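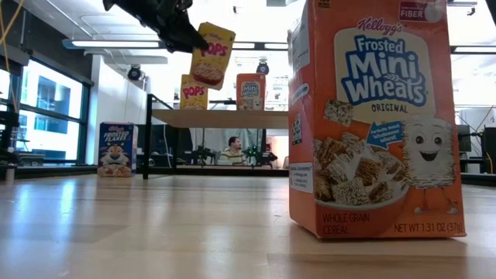

Frosted Mini Wheats, Original, with the "FIBER" badge top right.

Posted to the Drusitz Food & Shopping list, March, 7.40 am
By the list member at Flondov Road

Re: Front-of-pack claims and the Cuvulus app

> I've been using Cuvulus for a month and I think it's great. You scan
> the packet and it gives you a score out of 11. I've swapped half
> our breakfast things already. They say 1,743 cereals have been
> checked. Has anyone else tried it? I'd say it beats reading labels.

I have tried it, and I'm not convinced.

My first question is what "checked" means. I wrote to ask and got a cheerful reply telling me the scores were "based on the pack". Which part of the pack? If it's the table on the side, I can read that myself. If it's the big words on the front, then we are letting the people selling the cereal mark their own homework. A word like "fiber" in a badge tells you what the maker would like you to think about. It doesn't tell you how much is in a bowl, or how much sugar comes along with it.

My second question is why the scale stops at 11. Ten I could understand.

I scanned the same packet of own-brand oats twice on Saturday, once in the shop and once at home. I got two different scores. The help page says scores "may refresh". Oats don't refresh.

Then there is serving size. Every score assumes the serving printed on the box, and I have yet to meet a teenager who eats one of those. Weigh what you really pour, do it for a few mornings, and then look at the table per 100 g. It's dull and it costs nothing.

As for the claim that 1,000 households "eat better" with the app, I'd like to know who asked them, and what they were eating before. Kuzmenko, the firm behind it, doesn't say.

By all means keep using it if it gets you looking at packets. I've deleted mine.

Comments (3)

oatsandall: Mine gave plain porridge a lower score than a chocolate one. Gone from my phone too.

millgate: Bit harsh. It got my husband off the fried bread.

tess_b: Does anyone know if it works on loose muesli from the market?

Contact the list owners | © Drusitz Food & Shopping list | Back to top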